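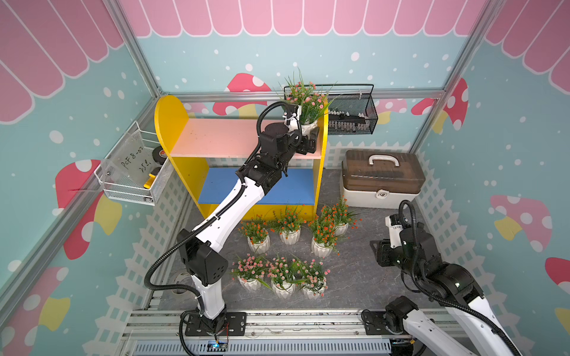
Drurkano wall film is a printed, self-adhesive covering for playrooms, shop corners, market stalls and display booths. It comes off the roll in one piece, so a pattern can be carried from one wall to the next without a visible break. The Garden range pairs a pale teal ground and white dots with a white picket fence along the lower part of the wall, and the fence can run around the left, back and right sides as a single band. Pink scalloped awnings go on last, at the top, with red or pink spotted mushrooms placed wherever you want them.

Each roll is 600 mm wide. The film has a matte face and a low-tack adhesive that lets you lift and reset a panel during the first hour. After that the bond firms up and the panel should be left alone.

Surfaces
Painted drywall, sealed wood, glass, metal and most smooth plastics. Not suitable for brick, textured paint or wallpaper. New paint needs 4 weeks to cure before you apply film over it.

Fitting
Wipe the wall with a damp cloth and let it dry. Start with the fence band and set it against a level line, then work up. Smooth from the center outward with a felt squeegee. Corners are easier with 2 people. Trim with a fresh blade.

Care
Clean with mild soap and water. Do not use solvent cleaners or abrasive pads.

Removal
Warm the film with a hair dryer and pull back slowly at a low angle.

Ordering
Background rolls, fence bands, awnings and mushrooms are sold separately. Sample swatches are available in all 73 prints. The Cilitz gloss version has been discontinued and remaining stock is sold as is. For custom widths, contact Helmut Lindemann at the Fahy trade counter. Orders for custom work close at the end of November.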